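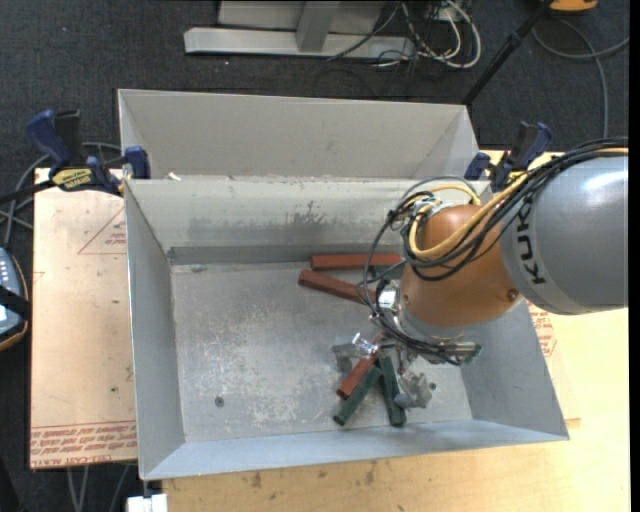
Figure 2.1 A robot arm with its gripper lowered toward red and green bars in a metal bin.

Chapter 2
Can a Machine Do the Chores Yet?

Reach into a kitchen drawer without looking and pull out a spoon. You probably did it in a second or so, and you may have pushed a whisk and two forks out of the way with the backs of your fingers while you were at it. Now try to write down what you did, step by step, so that somebody who has never had hands could follow along. Go ahead, get some paper! Most students give up before the fingers have even closed.

Engineers call this kind of job bin picking, and people have been working on it for decades. It sounds like the dullest chore in the shop: parts lie in a bin every which way, and each one has to come out and go somewhere else. But look at the bars in Figure 2.1. They lie at different angles, and several of them crowd together right under the tool. Which one would you take first? Where would you grip it? If you pull on one, what will its neighbor do?

Every one of those questions has kept somebody up late at night, and there are some wonderful answers to them in this chapter.

At the Marinescu plant in Patar, a worker on the packing line can empty a tray of 21 mixed brackets while carrying on a conversation. When Oana Ghiță, an engineer at Motix, set out to have an arm do the same job, she began by logging every try it made. By the end of November she had 1,105 of them in a spreadsheet, with a note beside each miss. Her favorite note reads, in full, "picked up two, put down none." We'll come back to her spreadsheet in Section 2.3, where you will sort a page of it yourself and look for patterns in the misses.

So, can machines do our chores yet? Some of them, yes, and very well. A dishwasher is a fine machine for washing dishes, as long as a person loads it. A robot on a shop floor can set the same part in the same spot all night long if the part always arrives facing the same way. Trouble starts when things arrive in a heap. Laundry comes in a heap. So do toys, groceries, and most of what lands on a kitchen counter after dinner, and a sock is a lot harder to plan for than a stiff bar, which at least keeps its shape when you grab it.

We will start with the stiff things. Section 2.1 deals with seeing: how a machine can tell where one part ends and the next begins. Section 2.2 is on gripping, and you will need two rulers and a handful of unsharpened pencils for the first activity. Drop the pencils into a shoebox and leave them however they fall.

Related items
Chapter 1: What Counts as a Chore?
Activity sheet: Pencils in a Shoebox
Reading: The Starnari Laundry Trials
Chapter 3: Soft Things and How to Hold Them
Word list for Chapters 1 to 3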